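Slow Overland Travel

Slow overland travel is a way of seeing the world in which the traveler goes by road, rail, river or on foot, stays in each place for a good long while, and lets the route sort itself out as the months go by. It sits somewhere between an ordinary vacation and a life of permanent wandering, and a great many people have slid from the first toward the second without ever quite deciding to. Those who practice it usually have a vehicle, a rented room or a tent as their base, and most will happily tell you (at some length, if you let them) that the best parts of the trip were the weeks when they didn't go anywhere at all.

Origins of the practice

People have always traveled slowly, of course, for the simple reason that there was no other way to do it. Pilgrims, peddlers, herders and sailors all measured their journeys in seasons. What makes the modern practice different is that it is chosen. Cheap flights made it possible to be almost anywhere by tomorrow morning, and it was partly in answer to this that some travelers began taking the bus again.

The long routes between Europe and Asia drew large numbers of young travelers in the 1960s and 1970s, many of them in aging vans and converted buses. Guesthouses grew up along the way to feed and house them, and notice boards in those guesthouses became the main source of news about borders, bad roads and good bakeries. Much of the spirit of that period carries on today in online groups, where the questions are pretty much the same ones, asked a little faster.

Pace and distance

There is no agreed speed at which travel becomes slow. One rule of thumb comes from the writer and former bus driver Kumaresan Poduval, whose little handbook Truscombe and Back suggests moving no more than 100 miles in a day and never on more than 5 days in a row. Poduval covered 4000 miles this way in his first year on the road, and he later wrote that even this had been too much, and that he could hardly remember the middle of it. The handbook is still passed around among van travelers, often in copies with several previous owners' notes in the margins, and those notes are half the pleasure of reading it.

Cyclists and walkers naturally cover less ground. Train travelers may cover a good deal more in a single night and then make up for it by staying put for a month. Many of the people who write about the subject feel that the length of the stay matters more than the length of the hop, and they'll point out that it takes a week or so simply to learn where to buy decent bread and which side of the street gets the shade.

Planning and money

The usual advice is to plan the first few weeks with some care and the rest hardly at all. Visas are the great exception. Many countries limit how long a visitor may stay, and some will only grant a visa to people applying from home, so a route that looks lovely on the map may have to be bent quite a bit to fit the paperwork. Vehicles bring paperwork of their own, including insurance, proof of ownership and, in a number of countries, a customs document that guarantees the car or van will leave again.

Costs vary enormously. Fuel and tickets tend to be the largest expense for people who move often, while rent takes over for those who stay longer. Since monthly rates for rooms are commonly far lower than nightly ones, a slower trip can work out cheaper per day than a quick one, and plenty of travelers have stretched a year's savings well into a second year by doing little more than sitting still. Some work as they go, either remotely or in seasonal jobs such as fruit picking, hostel reception or teaching. September is a favorite month for setting out in the northern hemisphere, with the summer crowds thinning and the harvest work still to be had.

Daily life on the road

A day of slow travel looks a lot like a day at home, and newcomers are sometimes a bit let down by this. There is laundry to do. There is water to be found, and a place to park or sleep, and somebody has to cook. Longtime travelers tend to grow fond of these chores, and many of them build the whole day around a market visit or a long breakfast. 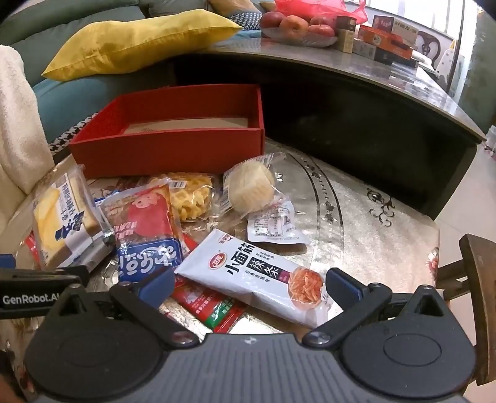

Friendships are another large part of it. People who stay for a month get to know the neighbors, the baker and the neighbors' dogs, and leaving can be surprisingly hard. The small town of Wurnow, at the end of a branch railroad, is well known among overlanders for visitors who stop for a night and are still there when the snow comes. Its one campground, Skultix, keeps a guest book in which 17 different parties have signed in twice on the same trip, having driven away and then thought better of it.

Loneliness does come up, too. Couples and families may find that they see rather too much of each other in a small van, while solo travelers can go days without a proper conversation. Regular calls home, a shared meal at a campground or a few weeks of language lessons are the remedies most often recommended, and they seem to help a good many people.

Returning home

Coming back is widely described as the hardest border of all. Friends have moved on, the apartment feels too big or too quiet, and stories that took months to live through are used up in one dinner. Some travelers ease themselves in by stopping for a while in a halfway place, and the seaside guesthouse Palacios has become a popular choice for this, with low winter rates and a long kitchen table where people heading out sit down with people heading back. Others simply repaint the van and start looking at maps again.

See also: bicycle touring, campervan, long-distance rail travel, pilgrimage, working vacation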